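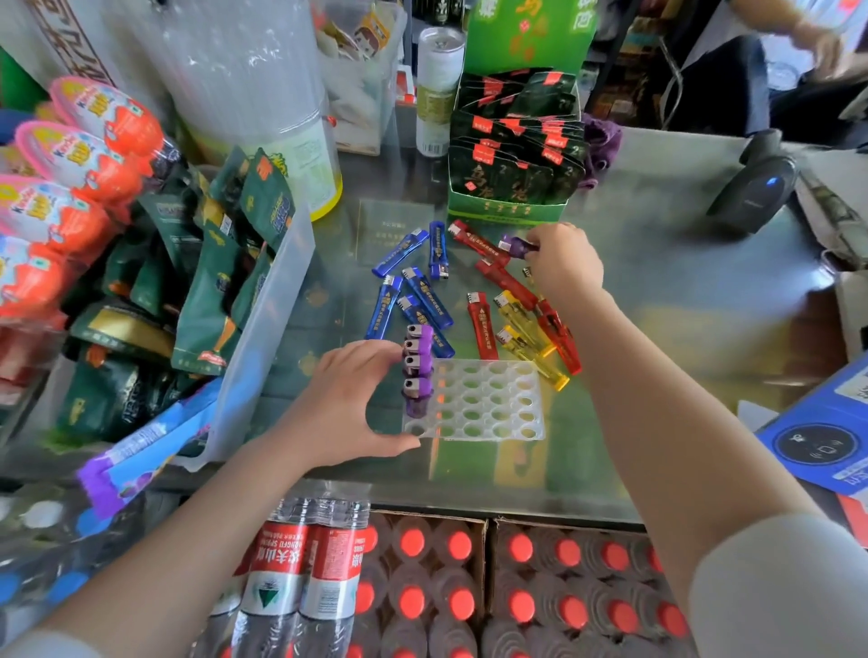
2 min read

Speaker notes: Looking after the Arlow tray cell
Lachlan Whitelaw, Skornport

Slide 1
Leave it up while people sit down. Name, Skornport, the cell.
The job by hand: a clear tray with rows of round cells, lighters standing upright in it. Four purple ones in the left column, the next one in the right hand. Blue, red and yellow still loose on the glass.
Point at the loose ones. They lie at all angles. Ours come off the feeder the same way, and most of this talk is about that.
Point at the clear tray on glass. Clear plastic on a shiny surface is hard for our camera too. Come back to this on slide 3.

Slide 2. The cell
One arm, one two-finger gripper, one overhead camera, one Harb feeder. Tray nest is bolted to the table. Arlow is the cell name, people ask.
Runs from 7 a.m. Two operators trained on it, me and whoever is on the line.

Slide 3. Lighting
First setup had a ring light over the tray. Glare off the metal heads, and the camera lost the tray edge. We moved to a low bar light on each side and put a matte black sheet under the nest. Sheet gets scuffed. Change it when it goes gray.
Translucent bodies: teach each color on its own. Yellow was the worst for us. Do not copy the red settings over.

Slide 4. Finger pads
Swap pads at 3000 picks. We used to wait until they slipped. In June one set let go at 887, and the cause was a pad screw left loose, so now we check the screws at every start.
Pads are cut with a shallow V. Grip the body below the metal head. If you grip the head it turns on the way down and misses the cell.
(Pass the worn pads around here. Get them back.)

Slide 5. Re-teaching the nest
Only after a crash or a table move. Jog to the corner cell, then the opposite corner, save both. Run one full tray at slow speed with a hand on the stop. Takes me 21 minutes.
Save the old points first. I have skipped this and regretted it.

Slide 6. Spares
Pads, pad screws, two black sheets, one camera cable. Clisus holds the cable for us, the rest is in the drawer under the controller. We buy pads 50 at a time.

Questions. If they ask about mixed colors in one tray: we don't run it yet, the feeder jams.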